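Minutes, Tuder Lane Quilters, April meeting

I took the notes again, so complaints about spelling come to me! We got going at 7:10, once the coffee was sorted out and everybody had finished petting the new batting samples.

Money first. We have $2,866 in the account after paying the hall, and the raffle brought in another $187 (hooray, and thank you to whoever bought that whole strip of tickets). The Jekholm show wants $77 for a double booth. I thought that was steep, but the vote went yes and I'll mail the check.

Then we had a long, long talk about thread. Half the room swears by Cikovus cotton and the other half says it sheds lint like a cat. We left it there and had pie.

The Ruiz-Ortega block swap is still on. Blocks are twelve and a half inches unfinished, please, and press your seams before you bring them (I'm looking at myself here). Blues and creams only this round.

Next month is bed-size quilts, how much drop to allow and whether to tuck under the pillows. Bring your mattress measurements, including the depth!

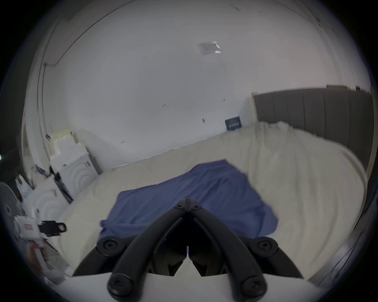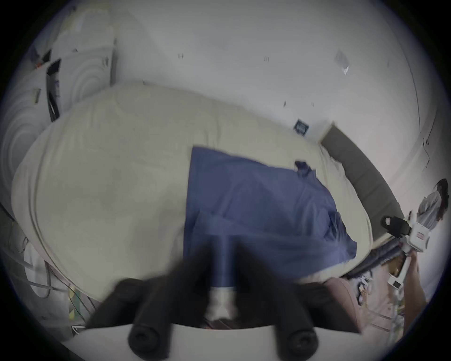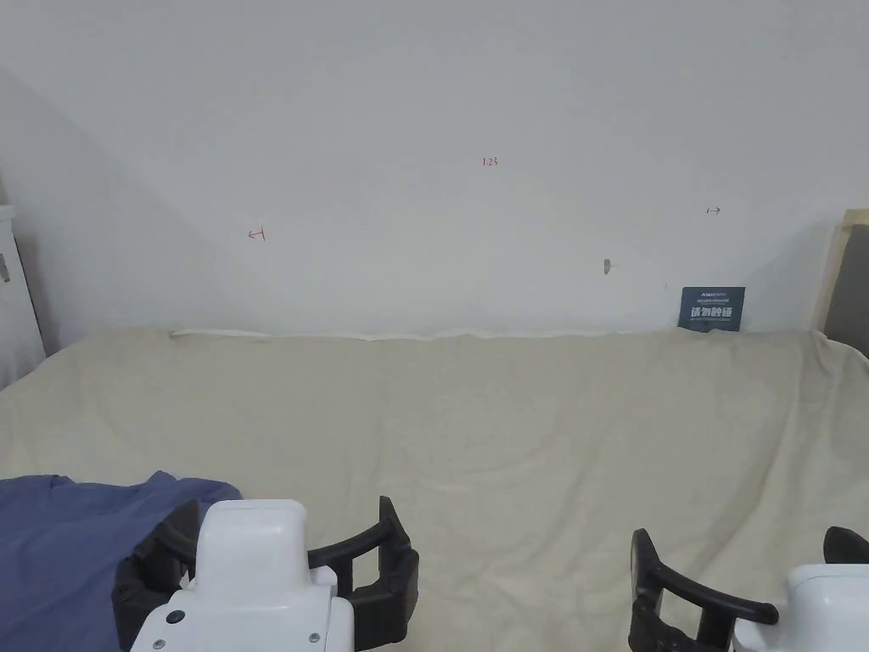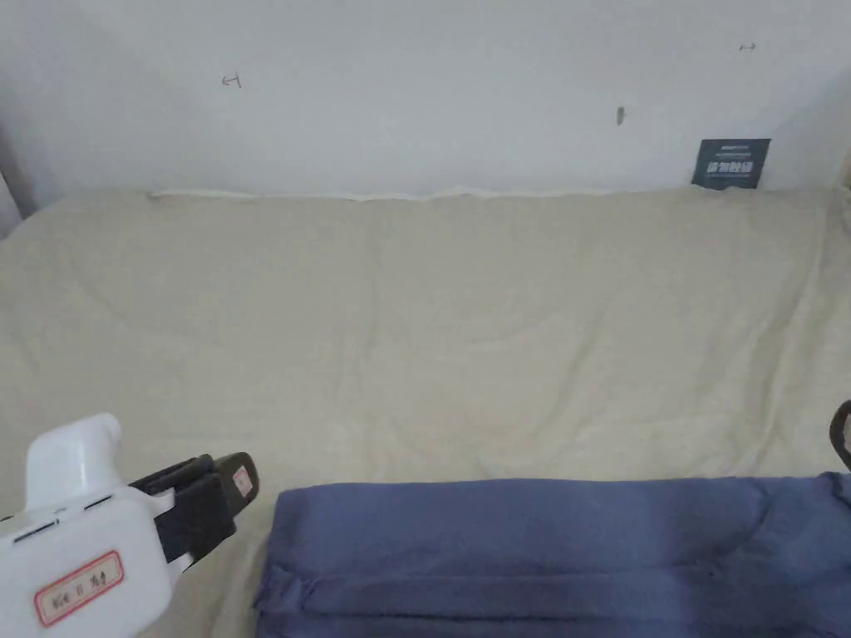 Tuder Lane Quilters Newsletter, No. 77, page 3

Under other business, the big cutting mat is warped and we agreed to replace it. I still have somebody's rotary cutter in my bag. We wrapped up at 8:50.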